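Unit 4 -- Can machines do household chores yet?
Course handout, revised 12/30/24

The Stelto exercises test an arm on short kitchen jobs: opening a door, moving a cup, pressing a lever. Each job is run 40 times in simulation before any hardware is used. Students should read the Henríquez notes beforehand.
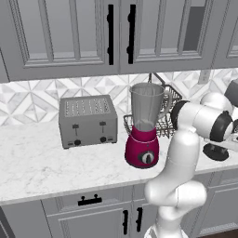 Figure 4.1. Simulated kitchen: white robot arm at a marble counter with toaster, blender and wire dish rack.

A fixed shop-floor task may succeed in 90 per cent of runs. Kitchens are harder. Handles are narrow, appliances stand close together, and a clear jar is difficult for many sensors to read. An arm that can grasp a cup may still fail to reach it without striking something else -- a failure that must be recorded separately.

For the seminar, choose one chore and divide it into steps. State which steps a present-day arm could complete unaided. Written answers should not exceed 800 words and are to be left in Room 202, Narnus Building.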